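Home | Diary | Recipes | Old Diary | Links | Write to Me

Last updated: December

Up at 5:40 with the dog. Cold, clear, frost on the inside of the porch windows. I had the stove going by six and ate the last of the bread toasted, with the plum jam Natalina gave us. It never set right but tastes fine.

I have been putting off the choir accounts and the music order for two weeks, so I sat down and did the music order. We need 14 copies of the Advent piece and we own nine, of which two are missing the back page. Nives wants the edition with the bigger print. It costs more and takes longer to arrive. I ordered it anyway and will hear about the cost from Adelmo later.

Rehearsal was at ten in the church hall. The heat had not been turned on, so we sang the warmups in coats. Altos were good. Tenors were Nazareno and one other man, and the other man left at eleven for the dentist. We went through the slow carol six or seven times because the second verse keeps dropping in pitch. Nives stopped us before the last line each time and gave the note again from the piano, and by the end we were landing close to it. She thinks we breathe in the wrong place. I marked a new breath after "night" and another one four bars on, and crossed out the old one so I don't go by habit.

Xuân Mai came to hear us. She is going to play cello for the concert and wanted to know how much room she would have. The answer is not much. We moved the piano back against the radiator and put a chair where she would sit, and she bowed the air to see if she would hit the front row. She would hit Natalina. So the sopranos are going up one step and the altos will bunch together on the left. I don't like being on the left in that hall, I can't hear the basses from there, but I said nothing.

Chairs. We have seating for most of the town hall but not all of it. The hall holds 300 and owns far fewer chairs than that. Adelmo called Tiltarent from the corridor and they will bring the rest on a truck the afternoon before, folding ones, and pick them up the morning after. They want $300 for it with delivery. Adelmo tried to talk them down and got nowhere. I said last year's cushions could go on the front rows, and he said last year's cushions had mice in them.

Home by one. Soup. Slept in the chair for an hour, which I had not planned.

In the afternoon I went over to Cattaneo for the ribbon and the black folders. They had the ribbon in dark red and a green I didn't care for. Folders only in packs of ten, so I bought two packs and we will have extras. Parking was bad. I saw Nazareno's sister outside the pharmacy and she told me about his knee. He had not mentioned it, and he stood all morning. I'll see that he gets a stool for the concert.

On the way back I dropped the program text at Warko to be printed. The girl at the counter asked whether I wanted it folded or flat. Folded. She pointed out that I had spelled the composer's name two ways, once on the cover and once inside, and she was right. I fixed it there on the counter with a pen and she typed it in. Proof by the end of the week.

Phone call with my brother at five. His roof is done. He and Clara won't be coming for the concert but may come up after New Year's, and he asked if we still have the folding bed. We do. The mattress is no good. He also wanted to know about Mother's sewing table, and I told him again that it went to the cousins.

Supper was potatoes, cabbage and a sausage cut up in it. Then I practiced at the kitchen table with the pitch pipe, keeping it low. The long phrase in the middle section is still too long for me. I can make it if I breathe early and don't push the high note, but by then I'm thinking about the breath and forget the words. Did it 3 times and quit while the last one was decent.

Wrote out the carpool list after that. Adelmo takes the basses and the music stands. Natalina has the big car, so she takes Xuân Mai and the cello and whoever fits around it. I go early with the keys and the coffee urn.

Things still not done: candles, a page turner for Nives, a note to the school about using their risers. I should also ask somebody to check the bulb over the side door. It was out in November and people were feeling for the step with their feet.

Read a chapter of the lighthouse book. It has slowed down a lot since the storm. Bed at ten.
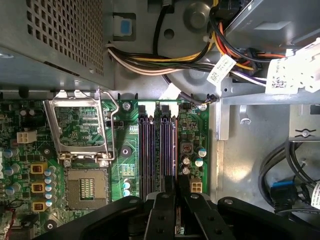 Next morning

Rain, and the frost gone. Dog would not go farther than the gate. Nives called before eight to say the concert order has changed and we open with the slow carol now, so the second verse matters more than it did yesterday. I moved the pages around in my new folder and made a copy of the list for Natalina.

Called the school about the risers. The office opens at nine, so I will try again after coffee.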